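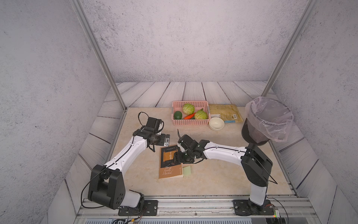 A student in the last session asked why a rights issue should make existing holders poorer when every one of them is offered the new shares on the same terms. The short reply is that it does not, provided the holder either takes up the rights or sells them. The loss falls on the holder who does neither, and these notes work through the arithmetic.

Unit 4: Rights issues and the ex-rights price

Terms used

Cum-rights price: the share price while a buyer still receives the right to subscribe.
Subscription price: what the holder pays for each new share.
TERP: the theoretical ex-rights price, meaning the weighted average of the two.

Worked case: Larnthorpe

Larnthorpe is a small oil explorer with one license and no production. It needs cash for a second well and offers 1 new share for every 2 held, at 35 cents. The cum-rights price is 53 cents.

Two old shares at 53 cents: 106 cents
One new share at 35 cents: 35 cents
Three shares in total: 141 cents
TERP: 141 / 3 = 47 cents
Value of one right (per new share): 47 - 35 = 12 cents

Take a holder with 1,000 shares, worth $530 before the issue. The entitlement is 500 new shares.

Takes up in full: 1,500 shares at 47 cents = $705, less $175 paid in = $530.
Sells all rights: 1,000 shares at 47 cents = $470, plus $60 from the sale = $530.
Does nothing: 1,000 shares = $470. The loss is $60 unless the lapsed rights are sold on the holder's behalf.

Dealing costs and tax are ignored throughout.

Points to watch

TERP assumes the market puts no value on the news itself. If the well is thought to be a poor use of funds, the price will settle below 47 cents - the formula says nothing about this.

Voting power is separate from value. A holder who sells the rights keeps the same wealth but goes from owning 1,000 shares to owning 1,000 in a company with half as many again in issue.

A placing differs in that existing holders may be left out. Compare the Seder and Jokico cases in the reader. Seder used a rights issue, Jokico a discounted placing.

Exercise for next session

Krishnan offers 1 for 4 at 40 cents, cum-rights price 60 cents. Find the TERP and the value of one right, then repeat the three outcomes for a holder of 2,122 shares. Fractions of a new share are dropped. Show workings to the nearest cent.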